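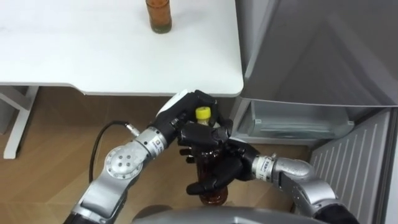 Unit 4: Ad Reporting Inside Team Chat

Last week we set up the reporting account. This week covers the chat connector, slash commands, and scheduled messages. We will use Tedari as the reporting tool and Plonlow as the chat tool. Other pairs work in much the same way, though the menu names differ.

Before you start
You need an admin login for the class Plonlow workspace and at least one ad account linked in Tedari. The practice account is called Grollia and holds 498 ads. Do not link a live client account for this exercise.

4.1 Connecting the two tools
In Tedari, open Settings, then Connections, then Chat. Choose Plonlow and sign in. You will be asked which channels the connector may post to. Pick your own test channel only - the default is every public channel, and students miss this every term.

4.2 Basic commands
All commands start with /ted and are typed in the message box.

/ted spend grollia august
Returns total spend for the month. For the practice account the answer should be $1190.

/ted clicks grollia august
Returns total clicks. You should get 522.

/ted chart spend grollia weekly
Posts a line chart to the channel. Charts are static and do not update after posting.

Account names are not case sensitive. Date words are, so type them in lowercase. 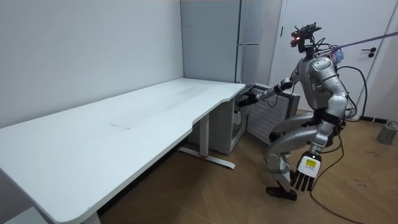
Photo: Workneh Media Library

4.3 Scheduled messages
Any command can be put on a schedule by adding "every" and a day or time at the end. For example:

/ted spend grollia every monday 9am

The time zone comes from the Tedari account, not from your chat profile. Check this first if a message arrives at the wrong hour. To stop a schedule, type /ted list, find its number, and then type /ted stop with that number.

4.4 Common errors
"No data for range" usually means the account was linked after the dates you asked for. Run a backfill from the Connections page and wait for it to finish.
"Not permitted" means the connector has no access to that channel. Go back to 4.1.

Exercise
Work in groups of 2. Build a daily spend alert and a weekly click chart for Grollia, and save the exact commands you used. Upload them as a text file by Tuesday, November 19, 2024.

Reading for next unit: Tedari help pages on filters and saved views.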